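Search articles, authors, topics

Teaching a Humanoid to Tidy by Letting It Be Wrong

The tidying task at Animent's lab in Jasberg takes a person a few seconds. Pick up a small thing from the desk, put it in the basket, do it again with the next thing. The company's humanoid has been working on it since February, and the way it is being taught has drawn more interest than the task itself.

Most robots that learn by imitation are given clean examples. An operator steers the arm through the job, mistakes are thrown out, and the software trains on what is left. Josiane Gaillard, who runs the learning group, thought the thrown-out part was worth keeping.

"When the robot drifts off line, it has never seen that situation before," she said. "All its examples started well and ended well."

Her group recorded 300 clean demonstrations, then another 300 in which the operator was asked to start badly. The hand came in too high, or to the wrong side of the object, and the operator had to bring it back. The bad opening moves were marked in the data so that the robot would learn only the correction.

They trained two versions of the controller. One got the clean set twice over, so that both saw the same amount of material. The other got the clean set plus the recoveries. Each version then made 210 attempts with the baskets moved to new spots on the desk.

The version with recoveries finished more of its attempts. Gaillard would not give me the success rates before the paper is reviewed, but she described where the gain came from. Both versions missed their first grasp about as often as each other. The clean version tended to carry on to the basket with nothing in its fingers. The other one more often went back and tried again.

Renzo Orlandini, who does most of the operating, said bad starts were harder to record than good ones. After a few weeks his mistakes had become too regular, and the robot was getting very good at fixing one kind of error. The group now has a program called Wadik that picks the starting offset for him.

There are limits. The desk stays in one place and the objects are small and light. Madhu Agarwal, who works on grasping at Blöndal and is not part of the project, read a draft and wants to see it done with objects that roll or tip over. "A miss there changes the problem," she said. "You can't just go back to where the thing was."

Gaillard agrees, and says that is the next set of recordings. 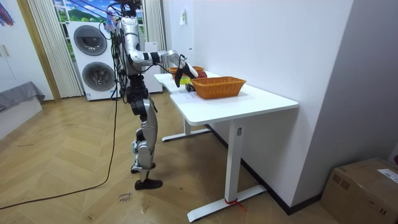
The humanoid at the desk, arm out over the tabletop.
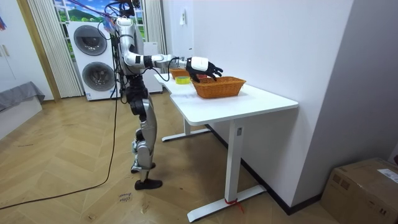 Does the robot know that it has made a mistake?

There is no separate error detector in the controller. It reacts to what its cameras and joints report at each step, and the recovery examples taught it which movement should follow when the hand is in a poor position.

Comments

Ketill Brøndum
Was the clean set really just repeated? I'd have liked to see 600 different clean ones as the comparison.

Baldur Nørgaard
Agree with Ketill. Repeating data isn't the same as having more of it. Good read though.

Ketill Brøndum
Maybe it's in the paper. I'll wait for that.

Search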